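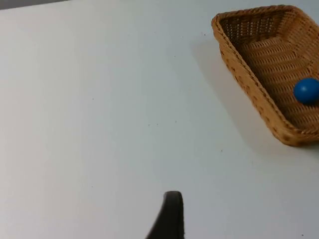 A woven basket with a braided rim, and a blue ball inside.

Print this article | E-mail this article

The Catchall Comes Back to the Table

Every house has small things with no home. A shallow basket on a white table takes care of most of them.

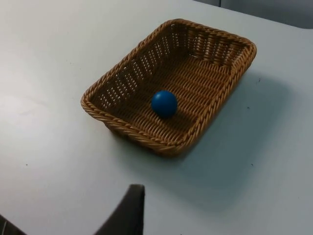

By Souad Saber
Contributing Editor, Home

I bought mine at Bustlow in February and gave up a lidded box for it. Low sides mean you can see the keys. My son's ball goes in there too, once he

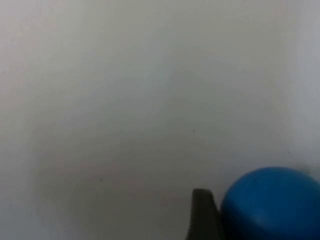 has finished rolling it around during dinner. White tables show every speck, so I wipe mine down each night and lift the basket to get under it.

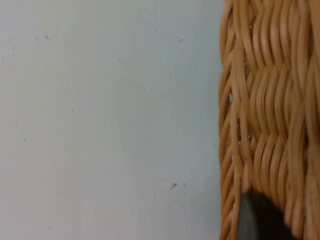
Cleaning the Weave

Use a dry paintbrush along the strands, then a barely damp cloth. Let it air out overnight before you fill it again.

Print this article | E-mail this article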